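Steamed Bun Questions, Answered

Print | E-mail | 19 comments

Do I need a bamboo steamer?
Nope! I use a big stainless steel pot with a perforated rack - it's easier to wash, too. 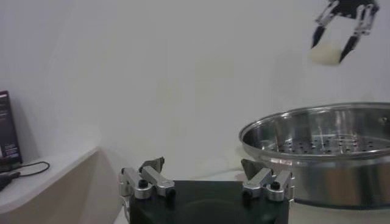
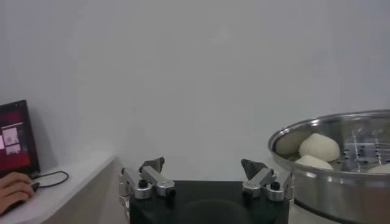 How much room should I leave between buns?
More than you think! They puff up, so I give each one a good inch all around and do a second batch if I have to.

Why did mine go wrinkly?
Probably the lid came off too fast. Turn off the heat, wait 5 minutes, then open it slowly.

Can I freeze them?
Yes, and I always do. Steam from frozen - no thawing.

Related
Natalia's Pork Filling
Cleaning a Scorched Pot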